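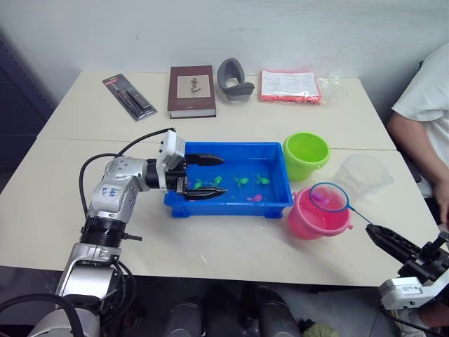

Section 3. Setting up the fishing tray

Okay, the box is unpacked, the card rings are off, and you want to get to the fish. Me too. This section gets you from a bare tabletop to a first round of Fidby Pond, and it takes me almost 16 minutes, most of it walking back and forth to the faucet.

What you need on the table

The blue tray, the fish, the green bucket, the pink bucket and the net. A clear container is handy too if you have one in the kitchen (it isn't in the Fidby box, I just like having one nearby for topping up the water). I set everything up on white tables against a wall, and I'd go for a wall again, fewer elbows on that side.

1. Wipe the tabletop and let it dry. The little feet on the tray slide on a damp surface.

2. Put the tray down first, while it's empty. Please don't fill it in the sink and carry it over. I've done that once and my socks remember it.

3. Pour in cool water to a depth of 19 millimeters. It looks stingy! The fish float fine in shallow water, and a full tray slops over the rim as soon as someone gets excited with the net.

4. Drop the fish in one at a time and give the water a moment to settle. Green and pink can go in together.

5. Stand the buckets at one end of the tray. In the basic game, green fish go in the green bucket and pink fish go in the pink one. For the quick game any bucket will do.

6. Rinse the net before you start. Hold it by the end of the handle and let the mesh hang down, then scoop from the side and come up slowly.

CAUTION: Small parts and standing water. Stay at the table the whole time with young kids, and pour the water out as soon as you're finished.

NOTE: If the mesh snags, don't yank it. Dunk the net again and the fish usually comes loose.

Packing up

7. Tip the water out over a sink, one corner of the tray first. Wipe the tray, then the tabletop, and check the floor too if it's tile (slippery!).

8. Dry the net lying flat, 40 minutes or so, before it goes back in its bag.

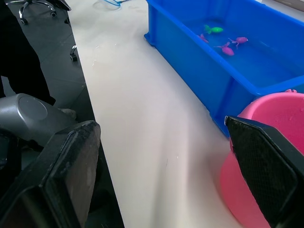 Staltlow wrote in after trying the steps above: I'd add that the net dries faster hung on a hook, and that a towel under the tray saves you wiping the table at all. Mine also slid less that way.

Fair enough, and the towel is a good trick. Use a thin one, a fluffy one makes the tray tilt. Replacement nets and fish are listed in Section 5.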